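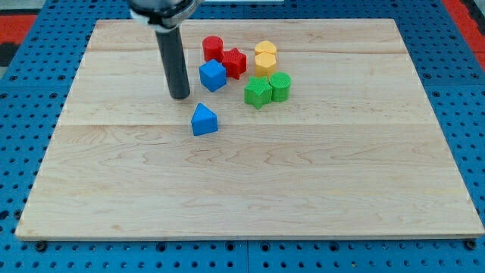

그림 1. 작업판 위의 단지형 엔드 이펙터와 블록 여덟 개(네 가지 색, 색마다 두 개)

로봇 셀 운용 실습 4주차: 밀기 작업 셀의 설치와 점검
담당: Eglė Ķēniņš
실습 조교: Declan Buckley
개정: 2023년 1월 21일

4.1 이번 주 범위
지난주까지는 티칭 펜던트로 팔을 움직이는 법을 다루었다. 이번 주에는 3번 셀(Varkia)을 설치 상태부터 확인하고, 작업판 고정, 손가락 정렬, 높이 설정, 시험 밀기까지 진행한다. 제어 프로그램 Alto의 화면 구성은 3주차 유인물을 참고한다. 프로그램 수정은 다음 주에 한다.

4.2 작업판 고정
작업판은 단풍나무 판이고, 구멍이 일정한 간격으로 뚫린 파란색 타공 테이블 위에 놓는다. 그림 1에서 판의 앞쪽 두 모서리 바로 바깥에 보이는 어두운 색 둥근 고정구의 위치를 확인해 둔다.
순서는 다음과 같다.
1) 테이블 표면과 판 밑면을 마른 천으로 닦는다. 구멍 주변에 부스러기가 남아 있으면 판이 들뜬다.
2) 판의 긴 변을 구멍 열과 나란히 맞춘다.
3) 고정구를 손으로 가볍게 끼운 뒤 좌우를 번갈아 조인다. 한쪽을 먼저 끝까지 조이지 않는다.
4) 판의 네 모서리를 손바닥으로 눌러 본다. 흔들리면 1)로 돌아간다.
판은 여러 널을 붙여 만든 것이어서 이음매가 가로로 지나간다. 이음매에 단차가 생기면 블록이 걸리므로 손톱으로 긁어 확인하고, 걸리는 곳은 점검표에 위치를 적는다. 사포질은 조교가 한다.

4.3 손가락 장착
이 셀에서는 물체를 집지 않고 검은색 원통형 손가락 하나로 민다. 끝이 둥글어서 블록의 어느 면에 닿아도 모서리를 파고들지 않는다.
장착 전에 비상정지를 누르고 구동 전원이 꺼졌는지 표시등으로 확인한다. 손가락을 칼라에 끝까지 밀어 넣은 다음 고정 나사를 조인다. 조인 뒤 손가락을 좌우로 흔들어 유격을 본다. 유격이 있으면 나사를 더 조이지 말고 빼서 칼라 안쪽을 먼저 닦는다.

4.4 높이 설정
판을 옮겼거나 손가락을 다시 끼웠으면 반드시 다시 잡는다.
- 속도를 10%로 낮춘다.
- 블록을 모두 치우고 판 중앙 위로 이동한다.
- 종이 한 장을 판 위에 놓고 천천히 내린다. 종이가 약간 끌리는 높이를 기준 높이로 저장한다.
- 네 모서리 근처에서 같은 방법으로 확인한다. 모서리마다 차이가 나면 4.2의 3)부터 다시 한다.
나뭇결이나 옹이는 높이와 관계가 없다. 다만 카메라로 블록을 인식할 때 짙은 결이 윤곽으로 잡히는 일이 있으니, 오검출이 나면 로그에 좌표를 남긴다.

4.5 블록 배치와 시험 밀기
블록은 빨강, 파랑, 노랑, 초록이 두 개씩이고 모양은 원기둥, 별, 육각기둥, 정육면체, 삼각기둥이다. 그림 1에서는 파란 삼각기둥만 앞쪽으로 떨어져 있고 나머지는 모여 있다. 첫 시험에는 이렇게 주변이 비어 있는 블록을 쓴다. 옆 블록과 붙어 있는 것을 밀면 두 개가 함께 움직여 판정하기 어렵다.
시험 밀기는 한 조당 60회 실시한다. 별 모양은 접촉점에 따라 회전이 크므로 마지막에 한다. 블록이 판 밖으로 나가면 셀을 정지시킨 뒤 손으로 되돌린다. 운전 중에는 손을 넣지 않는다.

4.6 정기 점검
매일: 고정구 조임 상태, 손가락 유격, 블록 표면의 이물질
운전 35시간마다: 칼라 분리 청소, 손가락 끝 마모 확인
학기마다: 판 뒤집어 휨 확인(지난번은 10월)
손가락 끝이 한쪽만 닳아 있으면 교체한다. 예비품은 Skinach 서랍에 있다. 사용한 뒤에는 재고표에 이름을 적을 것.

4.7 제출물
점검표 한 부, 기준 높이 기록, 시험 밀기 로그 파일. 조별로 하나씩 제출한다. 높이를 다시 잡은 조는 이전 값도 함께 적는다.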